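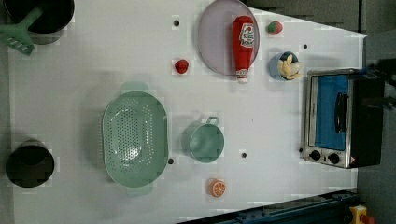
Search this journal Search Advanced
11 min read

4.2 Do toy kitchens teach sorting?

The claim that pretend kitchens help young children learn to group objects is repeated so often that it has come to sound like a finding. The Ziltmont materials for nursery staff state it without a source. Karaca's earlier survey gives one, but the source is a set of interviews with parents, who were asked whether their children "liked to put things in their places". Liking to do something is weak evidence of having learned it from the toy.

Our doubts begin with the objects. A toy set mixes at least two ways of sorting, and they pull against each other. Figure 3 shows the difficulty on a white tabletop. A child who sorts by colour may put the green spatula with the colander and the measuring cup, and leave the black pot out. A child who sorts by use may put the spatula with the pot. The strawberries and the orange slice belong together as fruit, yet by colour they part company. An adult scoring the session has to decide which of these counts as correct, and in most of the studies we read the scoring sheet had settled the matter beforehand in favour of use.

Figure 3. Toy utensils, tableware and food on a white tabletop, seen from above.

The Skaltivero trial is the strongest of the group and still does not persuade us. It followed 28 children, of whom 11 played with a toy kitchen and the rest with plain blocks. The kitchen group did better on a later sorting task, but that task used kitchen things — plates, pans, pieces of fruit. We would expect a child who has handled a toy colander to know what goes near it. Whether the same child would sort buttons or leaves any better was not tested.

Ozan Karaca has argued (personal communication) that knowing where kitchen things go is worth having in its own right. We agree, and would be happy to see the claim put that way. It is a smaller claim than the one being made to nurseries, and it would not need a trial to support it.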